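5 May 2021 - bench notes, faucet

Got the chrome wall-mount faucet from the Andreadis box out on the white table this morning. It's been sitting on the shelf since January and I'd forgotten how shiny the thing is! It won't stand up by itself, so it goes on its back, spout out toward the front.
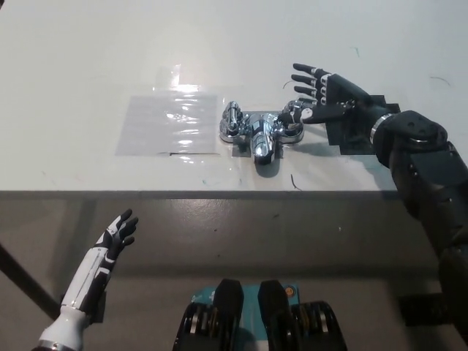

Faucet on its back, plastic sheet taped down to the left.

Spent some 40 minutes looking for the two wall washers that go with it (wrong drawer, of course - they were in with the Jaken parts). Still need to measure between the mounting arms before I drill the backboard. Want to ask whether Fanatura can send a spare cap. Leave the tape on the plastic please, I'm using that spot tomorrow.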